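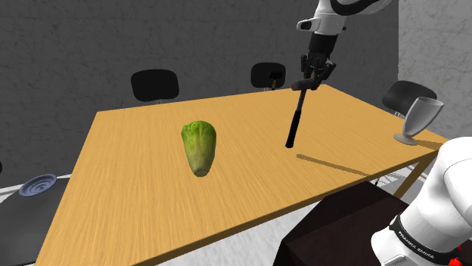
Teaching a policy to ignore the table
Interview, October 2, 2026

The Grisard group has spent most of the year on one narrow question: how much of what a manipulation policy learns in simulation is about the task, and how much is about the room the task happens to be set in. Its latest result, on a benchmark the group calls Drollar, came out of that work. We spoke with the engineer who leads the simulation side. The conversation has been shortened.

The setup is simple to state. A single simulated arm gets an instruction in plain text and has to carry it out on a tabletop, among objects that have nothing to do with the instruction. Between episodes the software can change the table, the walls, the furniture, the lighting, the camera position and the objects. The group changes these one at a time and measures what each change costs.

"People randomize everything at once and then report one number," the engineer said. "That tells you the policy got worse. It doesn't tell you what made it worse. We wanted to be able to say, this drop comes from the wall, this drop comes from the camera."

The training set has 3,000 demonstrations, all made in simulation with a scripted planner and then filtered. Anything where the planner brushed an object it had no reason to touch was thrown out. The evaluation set is separate and has 1,077 episodes, spread over 13 room layouts the policy has never seen in training.

The layouts are ordinary on purpose. There are concrete walls and plain ones, chairs pushed up near the table, side counters with dishes on them. The objects come from a general library, so a vegetable can share a table with a goblet or a tool.

"We get asked why there's food next to hardware," the engineer said. "If every object on the table belongs to the same kind of job, the policy can guess the job from the objects. We want it to read the instruction. So we mix them, and we don't try to make it look like somebody's kitchen."

The policy takes two camera views, one from the side of the room and one from close to the hand. The group's first assumption was that the room view would matter most when the background changed, and that the hand view would be almost immune. The hand view sees mostly tabletop and gripper, and the gripper always looks the same.

That assumption was wrong. Changing the wall texture did very little. Changing the tabletop hurt a lot, and nearly all of the loss came in through the hand camera.

"Near the end of a reach, the table is most of what that camera has to look at," the engineer said. "With a strong wood grain you have a lot of fine lines going in more or less one direction. The network can use those lines to work out how the hand is turned. It works very well until you swap the table. Then the lines go the other way and the wrist goes with them."
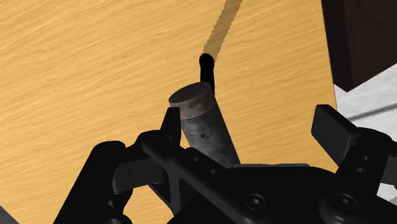

Close view from the simulation, with the cylinder near the gripper fingers.

The group found this by a method it calls Brillar, which is really a bookkeeping step. An episode is replayed from the same starting state with one thing altered, and the two sets of commanded motions are compared at every step. If the commands match, the altered thing wasn't being used. If they drift apart, the software records when the drift starts and which camera it came through.

"There's no clever math in it," the engineer said. "You need a simulator that gives you back the same state every time. That took us longer than the method did. We had contact settings that weren't repeatable, and until May we were partly measuring our own noise."

Thin tools gave the most trouble in that period. A rod held in a gripper can settle at a slightly different angle from one run to the next, and a small difference at the fingers becomes a large one at the tip. The group ended up saving the full contact state along with the joint positions.

Once the tabletop problem was clear, the fix was modest. The demonstrations stayed the same, but each was rendered again over 8 different table surfaces, and the training loss was changed so that the policy was penalized when its commands differed between them. The arm's motion in the data never changed, only what was under it.

Asked whether simply adding more demonstrations would have done the same job, the engineer said the group had tried that first. "It helped a little. But every new demonstration was on the same wood, so it was also more practice at the wrong thing."

Some losses remain. Shadows are still a problem in the room view, mainly long soft ones that fall next to a held object. Cylinders cause a different kind of error. When one is tilted, the policy sometimes lines up with the edge of the top face and pays too little attention to the side it should be closing on.

"I don't have a good account of that one," the engineer said. "We can see that it happens and we can see which view it comes from. The replay doesn't tell you why."

The results so far are in simulation only. A partner lab, Delorme, is preparing a test on real arms with a smaller set of tables. The engineer expects the ranking of the effects to hold but would not guess at the sizes.

"A real table has scratches and glare and somebody's coffee ring," the engineer said. "We rendered none of that. I'd want to see it run before I said anything more."

The replay code will be released with the paper. The object library has mixed licenses and will come later, probably in parts.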